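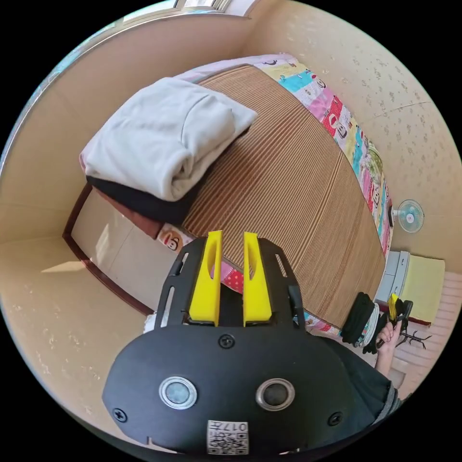 I have been off Instagram for most of the winter and I would like some sort of certificate. My personal best used to be the length of a flight. I had always told myself I only looked at it for work, which covers looking at it at a desk and does not cover looking at it at one in the morning with the brightness turned down so as not to disturb anyone, including myself. Most of the damage was done in a small room with a bed in it, much like this one, lying on my side and scrolling through other people's breakfasts until my thumb hurt.

It started in November, at Merike Jõgi's birthday dinner in Plimstead. There were a fair few of us round the table and the food arrived all at once, hot, smelling wonderful, and then we sat there. We sat there because Tia Bellamy was standing on her chair. She needed the overhead shot. Then she needed it again without Gayan's elbow. Gayan Siddiqui, who had driven from Todham and not had any lunch, took his elbow away and gazed at the potatoes like a man at a railway station watching someone leave.

I should say that I love Tia, and also that I was the one holding the lamp.

By the time we ate, the potatoes were lukewarm and the sauce had grown a skin. The picture did very well. It got 2,119 likes, which is more people than live in the village where I grew up, and every one of them thought it looked like a lovely relaxed evening with friends. Merike asked me the next day whether I'd had a nice time and I had to go and look at the post to find out.

So I deleted the app. Then I put it back to tell everyone I was deleting the app. Then I deleted it again, and that time it took.

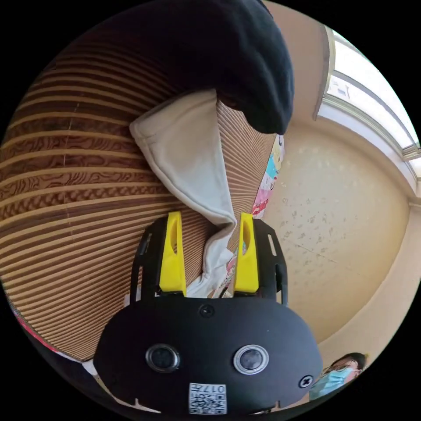 The first week was mostly reaching for things. I would pick up the phone, unlock it, find the gap where the icon had been and open the weather instead. I have never been so well informed about drizzle. I also discovered that I narrate. I'd be at the bus stop composing a caption about being at the bus stop, something rueful and short with a full stop after each word, and then remember there was nowhere to put it. It just had to be a bus stop.

The second thing was that I had no idea what anyone was up to. I'd assumed I was in touch with 300 people. When I stopped pressing hearts under their holidays, 3 of them noticed (I'm using the numeral because it looks less sad than the word). One was my aunt. One was Chanida Thongsuk, who rang me — rang me, with the voice — to ask if I'd blocked her. We ended up talking for two hours. She'd changed jobs, gone off her sister, come back round to her sister and taken up the clarinet. None of this had been on her page. Her page was mainly a canal.

I don't want to be a bore about it. I know people who've found work that way, and Ifigeneia Balaskas sells nearly all her pots through hers and would be stuck without it. She did point out, when I was being pious on the phone, that a blog is also on the internet. I said it was different. She asked how. I said there was a kettle on.

It is a bit different, I think. It's slow, for one thing, and I can't see who has read it, mainly because I've forgotten the password for the bit that tells you. If you've got this far you'll have done it on purpose. And I have no picture of last night's dinner, which was at Sarantis with Merike and Gayan and a very good bit of lamb. You'll have to believe me about the lamb.

Tia came too, in the end. She took one photo, sitting down, fairly quickly, and put the phone in her bag. I asked her to send it to me, and then I asked if she could take another because my eyes were shut.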